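Visser Materials Library Extends Loan Service to Community Workshops

The Visser Materials Library will open its loan collection to community workshops and evening classes from September. Until now the service has been limited to registered schools and the two technical colleges in Truronau. The change follows a review of the library's lending rules, which had remained the same since the collection moved to its present building.

Under the new terms, any workshop or class that meets regularly within the Truronau district may apply for a borrower's card. The card is free of charge for the first year. Groups will be able to borrow up to six sample sets at a time and keep them for 20 days, with one renewal allowed when no other borrower is waiting.

The collection now holds 587 sample sets. They cover building stone, sand and gravel, clay, metals, textiles, glass and a wide range of natural and manufactured fibers. Each set is supplied with a printed card giving the name of the material, the place it came from where that is known, and any advice on safe handling. Sets that contain fine powders or sharp edges are marked on the lid and will be lent only to groups led by an adult.

The library has also revised the way in which loose materials are stored. Grains and powders were formerly kept in paper sacks and weighed out on request, a method that borrowers found slow and that led to some loss of stock. They will now be issued in closed tubs, each filled to a set weight. Borrowers are asked to return the tubs with whatever material is left and to note on the card how much was used.

Work tables, Truronau
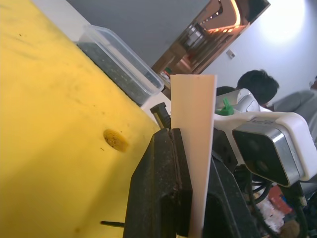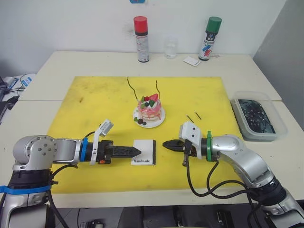 The cost of the wider service will be met in part by a grant from the Kastodell Fund for Local Learning, which supports public collections in the region. The grant covers new shelving, the printing of the handling cards and a part-time post at the loans desk. The remaining costs will be paid from the library's own budget, and no charge will be passed on to schools that already use the collection.

Deliveries will continue to be made by the Fistach van service, which calls at every school on the borrowing list twice a month. Community groups may join the van route if their meeting place has a staffed entrance during the day. Groups without one may collect their sets from the loans desk, which will stay open until 7:30 p.m. on two evenings a week beginning in September. The days will be announced once staffing has been settled.

The library recorded 2000 loans in the past school year, the highest figure since lending began. Demand was strongest in the spring term, when many schools teach their units on rocks and soils. Several popular sets, including the river gravels and the roofing slates, were reserved for weeks at a stretch. The library has ordered second copies of these sets – and a third copy of the gravels – so that the arrival of new borrowers does not lengthen the wait for classrooms.

Schools will keep priority during term time. A reservation made by a school at least two weeks ahead will be honored before any request from a community group for the same dates. Outside term time, all requests will be handled in the order in which they are received.

Applications for the new borrower's card will be accepted from July. Forms may be picked up at the loans desk or requested by mail. Applicants should give the name of the group, the address where it meets, the usual number of members and the name of one person who will be responsible for the loans. Groups that meet in more than one place should list every address at which the materials will be used.

A short introduction to the collection will be held for new borrowers in the library's reading room before the first loans are issued. It will cover the catalog, the handling cards and the rules on cleaning and packing sets for return. Attendance is required for at least one member of each group.

The printed catalog is being updated to include the closed tubs and will be sent to all registered borrowers in August. Until then, the current edition remains valid for all other sets.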